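Stovham Community Help
Foreign Affairs and Defense > Peacekeeping and Ceasefires

Who decides that a ceasefire violation has taken place?
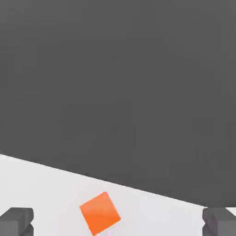
Naima Lamrani asks whether a monitoring mission can formally find one party responsible for a violation, or whether it may only record that an incident occurred. Her question, as submitted, reads as follows.

I am preparing a briefing paper for a graduate seminar on ceasefire agreements. Several of the agreements I have read set up an observer mission and also a joint military commission, and the text does not always make clear which body has the final word. One agreement in my reading gives the mission the power to "verify" incidents, while the commission is to "resolve" them. When artillery fire is reported near a separation line and both parties deny it, who makes the finding? Is the finding binding? I would also like to know whether a single violation is enough for the other side to treat the agreement as ended. Thank you in advance for any guidance.

Tags: ceasefire, observers, joint commission, verification

3 answers

Manju Dubey
Accepted answer

The answer depends on the mandate, and the mandate should be read before anything else. In most arrangements the functions are divided as your agreement divides them. Observers establish facts: the time, the place, the type of weapon where this can be determined, and the direction of fire. The joint commission, on which both parties normally sit, receives the report and considers it.

Whether the observers may name the responsible party is a separate matter. Some mandates require attribution where the evidence supports it. Others are silent, and missions working under them tend to be cautious and will report, for instance, that rounds landed at a given location and that their origin could not be confirmed. Crater analysis can indicate a direction and sometimes an approximate range. It does not by itself identify who fired, particularly in areas where irregular units operate close to both parties.

As to binding effect, a finding by observers is rarely binding in the legal sense. Its weight is political. A commission that works by consensus can be prevented from adopting any conclusion by the party accused, and for this reason some agreements provide for a neutral chair with a casting vote, or for referral upward to the guarantor states or to the body that authorized the mission. You should look for a clause headed "disputes" or "settlement of differences" - it is often placed near the end, and sometimes in an annex.

On your last point, a single incident will not ordinarily bring an agreement to an end. The usual reference in treaty law is Article 60 of the Vienna Convention on the Law of Treaties, which speaks of a material breach. That Convention applies to treaties between states. If one of your parties is an armed group, you will need to rely on the terms of the agreement itself. Many include a notice period before either side may withdraw.

Edited 2018-05-18 to correct the reference to annexes.

Kadir Avcı

It is always the UN that decides. If the Security Council says there was a violation then there was one, and otherwise there was not.

Comments on this answer:

Houda Zerouali: This is too broad. Many ceasefires are monitored by regional organizations or by the parties alone, and a number of them are never placed before the Council in any form. The Council may make its own determination in the cases it takes up, but the absence of a resolution does not mean that no violation occurred.

Kadir Avcı: I accept the point about regional missions. My answer concerned UN missions only.

Yuzuki Arai

I would add a practical remark to the accepted answer. Please check how the agreement defines a violation. Definitions vary a great deal. Some texts list only the use of weapons. Others include troop movements, the building of new positions, overflights, and restrictions on the movement of observers. A mission working under a broad definition may log 1,000 violations in a period when there was very little actual firing, and a reader who compares that total with one from another mission will reach the wrong conclusion.

Counting methods differ as well. An exchange of fire lasting 31 minutes may be entered as one incident by one mission and as 13 by another that records each burst or explosion separately. The reporting guidelines, if they have been published, will state the method used. If they have not, the paper should say so.

It would also be advisable to distinguish between "confirmed" and "alleged" entries. Complaints made by the parties are normally recorded on receipt, before any patrol has visited the site, and access may be refused or delayed on grounds of safety.

Naima Lamrani: Thank you. The agreement I am using does count the denial of access as a violation, in Article 2. I had overlooked this.

This question is closed to new answers. Related questions may be submitted under the same heading. Members are reminded that answers on this site are provided for general information and do not constitute legal advice.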